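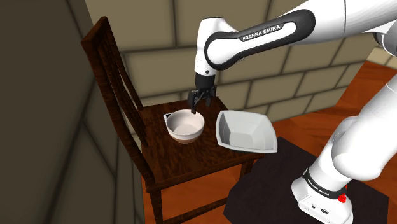
Stougaard, February

Ticket: Zustorari placement scores drop when the bowl has a handle
Opened by: Iresha Kumarasinghe

Hi Lech, and thank you for being so patient with me on this one! I reran the simulated set with the Tikeo policy, all 2,940 episodes, and the bowl-to-bin score still sits 8 points under the old build. I changed the seed 3 times, and the lighting too (I know, I know), and it stays put.

Update, 4:40 pm: Lech Kaczmarczyk asked for the wrist view, so I'm adding one with the phone distractor on. 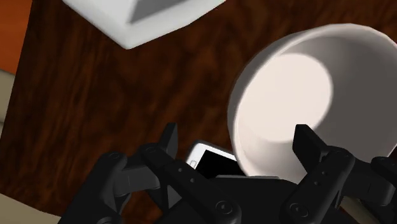
Wrist view, fingers open, phone partly behind the gripper.

Lech's reply: Lovely, thanks. Could you check which grasp labels Orkard exported? I think the handle points were merged into the rim. Try 40 episodes with them split before you rerun everything, and leave the phone in for now.

Status: waiting on Iresha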